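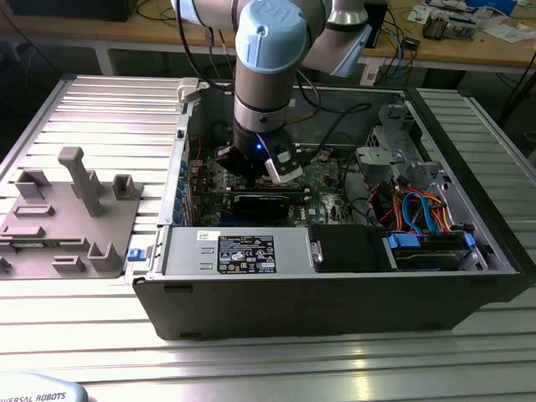
So the budget got signed! Well, most of it. I asked for enough to finish the second teardown cell and came away with everything except the spare gripper, and I've decided to be happy about that (give me a week).

A few people wrote after my December post wanting to know how you plan spending for a bench that takes old desktop computers apart, so I'm putting my spreadsheet into words while I still remember why the rows are in the order they are.

The arm is the row everybody looks at first, and it's the one I spend the least time on. We already own ours, a UR, and I'd rather keep two cells on the same make than learn a second teach pendant. The rows that hurt are lower down. Fixtures, fingers, cables, shelving, the electrician. Last year I put all of those in one line called "misc" and Krešimir Dumitrescu, who approves our purchases at Sokuvico, circled it in red and wrote "what is this" next to it. Fair enough!

This year misc is gone. Fixtures have their own row and I'm so glad they do. We print the plates ourselves, gray, full of pegs and little U-shaped holders, and every time a new style of tower comes through the door we want another version. Printing is cheap. The hours spent redrawing a holder that's a hair too narrow are what cost you, so now I budget the hours too.

Then fingers. Two-finger gripper, one on the arm. I love this thing. Pulling an expansion card out of a motherboard is a fussy job, there are capacitors and connectors all over the place, and you want pads that hold a thin edge without chewing it. Pads wear. I asked for a box of them plus material to make our own, which came in under everything else on the page and will probably make the most difference day to day.

The table: slotted aluminum, same as before. I got three quotes. Obradović was the cheapest once shipping was in, at 3,640 dollars for the frame, the rails and a bag of slot nuts. Istau had a nicer one with leveling feet already on it, but the wait was long and I don't have that kind of patience. If you're shopping for one, get more slot nuts than you think. We're always out.

Something I changed my mind on was volume. My first draft assumed 48 towers a shift, a number I got by timing one good afternoon and multiplying. Borislav Kadrić ran the bench by hand for years before we had any arm at all, and he looked at it and said to plan on 40. The drive bays are what slow things down, with all those plastic release tabs and a different idea of where the SATA cables should go in every single case. I re-ran the sheet with his number and the payback moved out by 3 months. Krešimir liked that version better, and I think it's why the rest went through.

Stuff still open:

The spare gripper. I'll ask again in spring.

Logging software. We're on a trial of Flidis and I like it so far, but the price depends on how many stations you connect and I haven't gotten a straight answer yet about whether the workbench counts as one.

Bins for the power supplies. They're heavy, they pile up fast, and I forgot them completely. They're coming out of the shelving row.

The table order went in this morning, and the electrician is coming to look at the outlets before it arrives. Next post will be about the fixture plates, with the files if I can get them cleaned up enough to share.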